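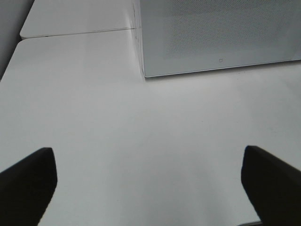
Photo: Skelletti project group, Amini workroom, Madisholm College

Search this site Search

Skelletti: making one good table out of two
Student project report, Primora module (Everyday Interiors), spring term

What we set out to do

The Amini workroom is our favourite room at Madisholm and also the one we complain about most. Everybody ends up in there: model makers, people cutting patterns, people eating a sandwich over a drawing they should have handed in on Monday. The white tables are lovely to work on, smooth and plain, but for a big job you have to push them together, and then the join becomes part of your work whether you want it or not.

There were four of us in the group and we had the same short brief as the rest of the year: choose one ordinary thing in a room you use, look at it properly, and make it better without buying new furniture. We chose the join. Our tutor thought it might be too small a subject for a whole term. We ended up with far more material than we could use!

The name Skelletti came from an early sketch of a support frame that looked like a set of ribs. We dropped the frame in week two and kept the name.

Looking at the tables

We started by sitting at the tables with paper and pencils and making notes on what they are like to use. The tops are white with rounded corners. The rounding is great when you walk past with an armful of card (sharp corners in a crowded room are horrible), but it means that when two tables stand against each other you get a small notch at the outside end of the join, where one curve runs away from the other. Small things love that notch. During our first session it swallowed an eraser and the cap of a craft knife.

Along the straight part the tops can sit flush, with just a fine grey line between them. We were surprised by how good this looks when it's done carefully. From a chair the two tops read as one white surface, and you only notice the line when it runs under your drawing. The trouble is keeping it like that. Someone leans on one side, someone else drags a chair past, and the line opens up into a proper gap.

We measured how far the tables could be used as a single surface and settled on a working length of 146 cm across the join. That fits the largest sheet in general use in our year with room for an elbow at each end.

Asking people

We asked 21 students to do a short set of tasks on the joined tables: draw a long straight line over the join, trim a strip of card, slide a loaded tray from one side to the other, and write a few lines with the paper lying right over the seam. Then we chatted to them while it was fresh. We had planned a written form, and we did print one, but the chatting was so much more useful that the form mostly ended up as scrap for the trimming task.

Drawing was where people minded the join most. A soft pencil finds it immediately and leaves a little dark tick in the line. Trimming came next, and several people moved their card away from the join without seeming to notice they had done it. The tray was the surprise. We expected complaints and hardly got any, as long as the tops were level. When we raised one side with a folded piece of card under the legs, the tray caught and everyone noticed at once. So level matters more than close, at least for sliding. We wouldn't have guessed that from our desks.

People also said things we hadn't asked about. Several liked knowing where the middle was! They used the join as a border between their own stuff and the next person's, and one said she would miss it. This changed the project quite a lot. Up to then we had been trying to make the line vanish.

What we tried

Our first attempt was a flat strip laid over the join. It worked for about as long as it took to put it down, and then it slid. Taping it was better but left sticky edges that picked up graphite and fluff, and cleaning that off a white tabletop is a dull way to spend a Sunday.

The second attempt was a pair of padded straps underneath, pulling the legs of the two tables towards each other. We were really pleased with these. They stay out of sight, they take a minute to fit, and the tops stayed together through a whole afternoon of people leaning and shuffling. They need to be tightened evenly, a little on each side in turn, or one end of the join closes and the other opens.

The third thing was a loose drawing board, big enough to cover the working length, kept to one side and brought out for long lines only. It is the least clever of our ideas and it got used every single day.

For the notch at the corner we made a small soft plug, shaped from offcuts. The first version was too tall and caught sleeves. The second sits just below the surface, so you can still wipe across it, and nothing has gone down the hole since.

The pale grey sheet

Halfway through the term we became a bit obsessed with the perforated sheet, pale grey and very calm to look at next to all that white. We made colour swatches to see what sits well beside it and tried them at different times of day. Strong colours shouted. Soft blues and a dull sage green looked wonderful. We used the sage for the straps and the plug, and the grey for the cover and headings of our display boards.

It also taught us something about light. A plain white top shows almost no shadow in even light, so it is quite hard to judge whether two tops are level just by looking. A perforated surface gives your eye something to hold on to. After that we began checking the tables with a strip of dotted paper laid over the join and looking along it from a low angle, and we found steps we had missed completely with our fingers. If you try only one thing from this report, try that.

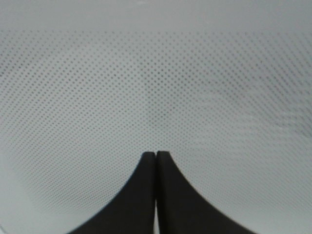 Results

With the straps fitted, the join stayed closed through all our later sessions, and the people who came back for a second go drew their long lines on the loose board without being told it was there for that. The plug is still in place. The tape idea is dead and we don't mourn it.

We did not manage to solve trimming. People still avoid cutting over the line, and the board is too precious to cut on. A cutting mat of the right length would do it, but that would have meant buying one and the brief was strict.

What we would do differently

We would talk to people sooner. We spent two weeks on ways to hide a line that some of them liked having. We would also test with the room busy, as most of our sessions were in the quiet part of the morning and the tables get a much rougher time after lunch.

Fitting instructions for the straps are taped inside the cupboard door in the Amini workroom, together with a spare plug. Please put the board back flat against the wall when you finish with it, long side down.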